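Stinance Forums > Home and School Labs > Bench Setup

Thread: Pipette stand or just lay them in a drawer?

bajwa_bench
Posts: 129

I'm setting up a small wet bench in a spare room for water testing, mostly pond and tap samples, nitrate and hardness. Nothing dangerous. I've got one single-channel micropipette, a bag of the plastic transfer ones, two beakers and a box of tips. At the moment the micropipette lives in a drawer on a folded tea towel. Is a stand worth the money or is it just for looks? Also what are people using as a table covering? Mine is bare pine and it already has rings on it.

Worberg
Posts: 1,357

Get a stand. A micropipette lying flat with liquid left in the tip will let that liquid run back into the body, and then you're stripping it down and cleaning the piston. Hung up with the tip pointing down it stays out of trouble. Take the tip off when you've finished as well, but people forget.

It doesn't need to be a carousel. The simplest sort is a frame with a bar across the top and the pipette hooks over the bar. Ours is like that, grey frame and blue bar.

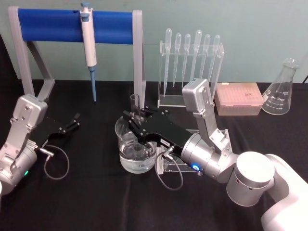 The transfer pipettes want their own rack. They're cheap and you'll be tempted to leave them in the bag, but once the bag is open they get everywhere and you can't tell which ones you've used. Six is plenty to have out at one time. I keep mine bulbs up and swap the lot when I change samples.

On the table, I use black cloth. You can see glass against it and you can see a dropped tip.

plerketti
Posts: 247

Disagree on the cloth. Cloth soaks things up and then you've got whatever you spilled sitting against the wood underneath. Fine if it's only water. For reagents I'd want a tray or a wipeable mat. I had an iodine spill go through a cotton cover and it's still on the worktop now.

Agree on the stand.

Worberg
Posts: 1,357

Fair enough for iodine. He said ponds and tap water. I take mine off and wash it, and anything that stains gets done over a tray by the sink. A wipeable mat is better for spills but the shiny ones throw light back up at you and I find it hard to read a meniscus over them.

plerketti
Posts: 247

The nitrate kits have reagents in them though. So does hardness. I'd still put a tray down.

tinpot_chemist
Posts: 38

Do you drawer people not calibrate? Mine has been in a drawer for four years and it's fine. I fill it to 1,000 microlitres, squirt it onto a kitchen scale that does two decimal places, and it's within a gram point nought one every time. I take the tip off first before putting it away. The stand takes up room I haven't got.

Worberg
Posts: 1,357

If you always take the tip off and always wind it back up to full volume, a drawer will do. Most people don't do either. Also your scale only reads to two places, so being within 0.01 g is one step on the display. It's a decent rough check but I wouldn't call it calibrated.

tinpot_chemist
Posts: 38

It's a pond.

bajwa_bench
Posts: 129

Thanks all. I'll get the bar type stand. Where do you put everything in relation to each other? My table is 90 cm wide and I keep reaching across the beaker to get to the tips, and I've had my sleeve in it twice.

Worberg
Posts: 1,357

Tall things at the back, water at the front. I go pipette stand on the left, then the transfer rack, then the tip box, and the flask at the far end by the tip box as I use it least. Beaker goes at the front in the middle and I don't fill it more than halfway. If you're left-handed swap it all over.
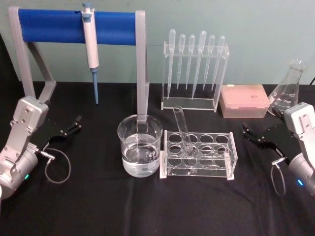
Stand on the left, transfer rack next to it, then the tips. Beaker at the front.

Keep the lid shut on the tip box between goes. Dust gets in otherwise, and if you catch an open box with your elbow you'll be picking up tips until teatime.

plerketti
Posts: 247

I have the tips on the left next to the stand. You pick up the pipette and the next thing you need is a tip, so it makes sense to have them together. With your layout you're carrying it past the transfer rack every time.

Worberg
Posts: 1,357

I hold the pipette in my right hand and the tips are on the right. Suits me. Try both and see.

mossy_flask
Posts: 12

Is the rack for the transfer pipettes bought or made? I've seen acrylic ones for silly money.

Worberg
Posts: 1,357

You can make one easily enough. Clear bar with holes in it, two sides and a flat base. Drill the holes so the stem goes through and the bulb doesn't. Make it tall enough that the stems clear the base, and check that with your longest pipette. They don't all hang at the same height.

mossy_flask
Posts: 12

Cheers. Got some offcuts in the shed, will have a go in August when I've got the drill back.

bajwa_bench
Posts: 129

Stand ordered. Going with a black cloth and a tray on top for the kits, so you can both be right. I'll try the tips on the left first as there's a socket on the right that I need to get at.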